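Sketlow: home recipe cards in plain text

README for the November release

Welcome, and thank you for stopping by! Sketlow is a collection of 2,000 recipes typed up from handwritten cards, the kind that live in a tin above the stove and have butter on the corners. We started it when my aunt's cards began to fade, and it grew from there as cousins, neighbors and then perfect strangers sent theirs along.

Each recipe is one text file. The first line is the title as the cook wrote it, so you will find "Good Beans" and also "The Other Beans." After that come the ingredients, one to a line, then a blank line, then the method. Anything scribbled in the margin goes at the bottom after the word NOTE, and some of those notes are the best part - one pie recipe has a whole family argument about nutmeg down there.
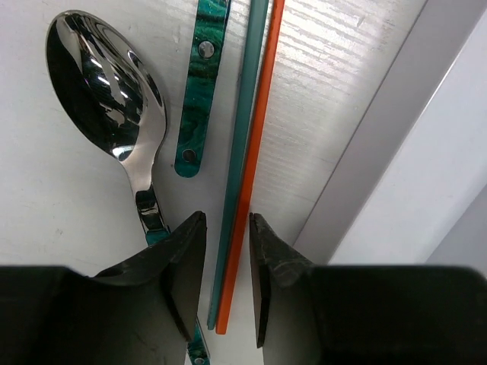
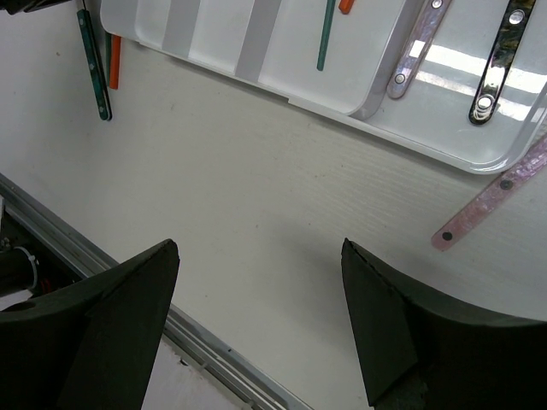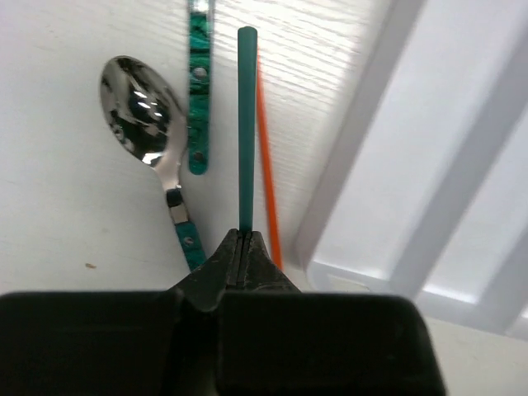

By Junhao Yuan, with corrections by Dennis Lukumay

About the measurements. We kept them just as they were written. "A spoon of sugar" stays a spoon of sugar, even where it could mean the one you stir coffee with or the big one from the serving drawer. If you need real amounts, the file spoons.csv has our best guesses for 600 of the recipes, and the last column says whether the guess came from the cook, from the cook's family, or from Dennis making the dish at home until it tasted right. Please treat that third group kindly and with a little caution.

Spelling is left alone too, apart from names. Last names and street addresses were taken out of every file and replaced with a plain dash. First names stay in when the family told us they were happy with that, and there are 104 recipes where they asked us to take those out as well.

What it's good for: practicing with messy text, looking at how people write instructions for themselves, or finding something to do with cabbage. What it isn't so good for: anything to do with nutrition or allergies. The cards leave things out all the time, and a cook who always used salted butter rarely bothered to write "salted."

Known problems. Files 1 to 100 were typed before we agreed on how to handle fractions, so you'll see both 1/2 and .5 in them. A few cards came to us twice, from sisters, with small differences, and we kept both copies. Oven temperatures are Fahrenheit unless the card says otherwise, and "medium oven" is left for you to sort out.

If you spot a mistake, write to us with the file name and the line. Dennis keeps the list and goes through it in the evenings, usually after 8 p.m.

14 shares | 3 comments

Contact the Sketlow project | © Junhao Yuan and Dennis Lukumay | Back to top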